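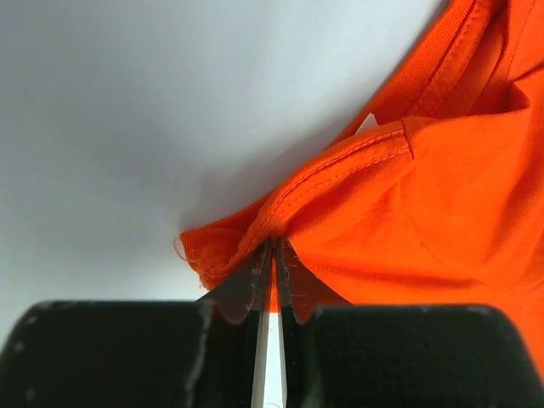 So we have a new coworker on the folding side, and it does not do small talk. I've been at the laundry in Kevuvholm long enough to have folded for every gym, hotel and hair salon in town, and when Tineke Hermans told us in January that a pair of arms was coming, I went home and sulked for a whole evening (ask my husband).

Let me tell you what my day looked like before. Fifteen of us on a shift, 600 towels on a normal Saturday, more if the swim club had a meet. You stand, you grab, you fold, you stack. By 300 my right wrist was yelling at me. I loved the gossip and hated the rest of it!
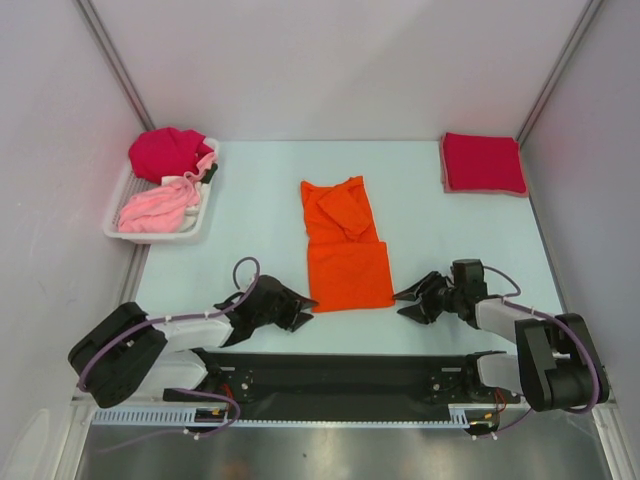

What changed first was where I stand. I'm not at the folding table all day anymore, I'm next to the enclosure, and my job is to feed it and fix what it gets wrong. I drop stuff in the basket, usually crumpled, because that's how it comes to us, and the arms are supposed to take it from there. A neat red stack in the back corner is what we want every time. The orange thing in the middle with the lumpy fold at the far end, well, that's the kind I'd pull out and redo if it left the station looking like that. Sorin Atanasov, our shift lead, says I'm too picky. Sorin folds his own shirts into balls, so I don't take it to heart.

And yes, I worried about hours. We all did. Emine, the hotel laundry across the river, went the same way last year and people there got moved to pressing and deliveries, which is what happened here too. Five of us trained on the station, and the training came with a small raise. Small! But my wrist is quieter, and I get to sit down between loads, a thing I had honestly forgotten was allowed.

What I miss is the rhythm. When a whole row of us was folding, we'd all be going at the same speed without trying, and someone would start singing. Now I catch myself watching the cloth and holding my breath over a hem.
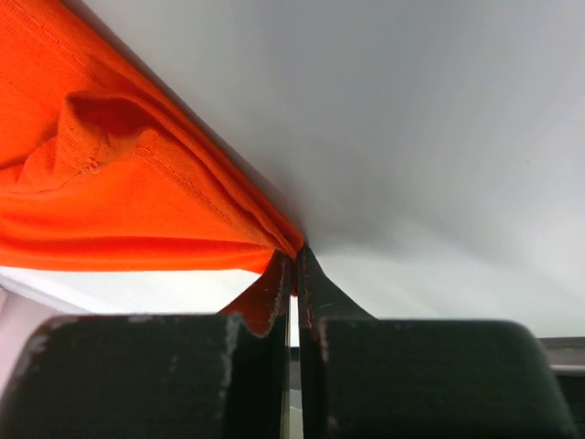

Orange knit, stitched edge and all, in the grip.

Knits are my pet peeve, by the way. Towels have corners you can trust, but a knit slides and bunches and curls up on you, and I still do the worst ones by hand. Tineke wants to try fitted sheets next month. I've asked for that day off.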